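We use cookies to keep your cart and remember your settings. Accept | Manage

Sulo Two-Arm Tabletop Kit, by Skalilby

Updated Oct 22, 2019

Skalilby sells the Sulo as a food-handling kit for small labs. You get two arms, a gripper for each, the cabling and a license for the Kingi control software. The table is extra. So is the Pavard mounting rail, and without it you have nothing to bolt the arms to, so read the price list twice.

The brochure says the kit handles "any everyday item." We'd like to see that list. Rigid boxes and cups are easy, and every maker shows them off. Ask for a demo with soft fruit and shellfish, on your own table, with someone from your side picking the items.

What we liked
- Setup took two people 3 hours.
- The gripper tips swap out with one screw.
- Kingi saves a log of every run, including the bad ones.

What we didn't
- The manual is 51 pages and only 7 of them cover the grippers.
- Support answers by email only. We waited 2 days for a reply about a loose cable.
- The warranty leaves out the fingertips, the part most likely to wear.

Before you order
1. Get the payload figure in writing, measured with the gripper on.
2. Put a mixed layout in front of the arms: crawfish in a heap on the mat, blueberries in a divided clamshell with a plastic utensil on the other side, a bowl off to the left.

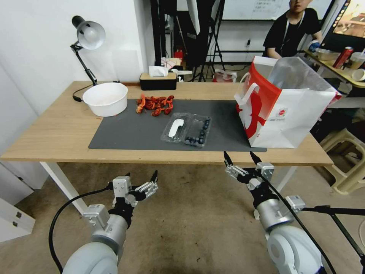 3. Ask what a spare set of fingertips costs and how long they take to ship. We got two different answers.

Contact sales | © 2019 Skalilby product pages review desk | Back to top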